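Hand-held gripper demonstration
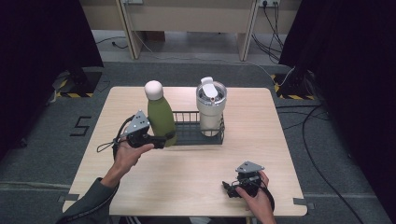 Hand-held gripper demonstration is a method of showing a manipulation task to a robot in which a person carries out the task with grippers held in the hands, and the recorded motion is later used to train a control policy. It belongs to the wider field of learning from demonstration, along with kinesthetic teaching and teleoperation. No robot arm has to be present while the task is recorded.

Background

In kinesthetic teaching, the operator moves the arm of the robot directly and the joint angles are stored. The method is simple but awkward for tasks that need two arms, as one person must steer both. In teleoperation, the operator drives the robot from a distance with a leader arm, a joystick or a tracked controller. Motion recorded this way is always within reach of the robot, although the operator works slowly and has little sense of touch.

Hand-held grippers fall between the two. The operator feels contact through the handle and works at close to normal speed. The recorded path must afterward be checked against the joint limits of the target arm.

Equipment

A typical device has a handle, a pair of jaws and a mounting plate for a camera or tracking unit. Jaw opening is logged together with the position and orientation of the device. Two devices are used for bimanual tasks. The Skidirano pair, described by Comfort Arthur and Iddrisu Akolgo, logs jaw opening at 200 samples per second. In cabled designs the lead adds drag at the wrist and can catch on the edge of the work surface.

Procedure

An episode begins with both grippers in a rest position and ends when they return to it. Common tabletop tasks include lifting a bottle or tumbler out of a wire basket, placing it upright and putting it back. Tall containers are usually grasped low on the body, which leaves the lid clear for the second gripper. The position of the table is marked on the floor so that it can be restored between sessions.

The Rastia collection holds 1097 episodes of container handling, of which 1000 are used for training and the remainder for testing.

Limitations

Fast motion may exceed the speed of the arm that is to repeat it. Operators also tend to lean or step to reach an object, a movement that a fixed-base robot cannot copy. Glossy surfaces and clear lids can reduce the quality of depth data.

See also

Kinesthetic teaching
Leader-follower control
Plodlow format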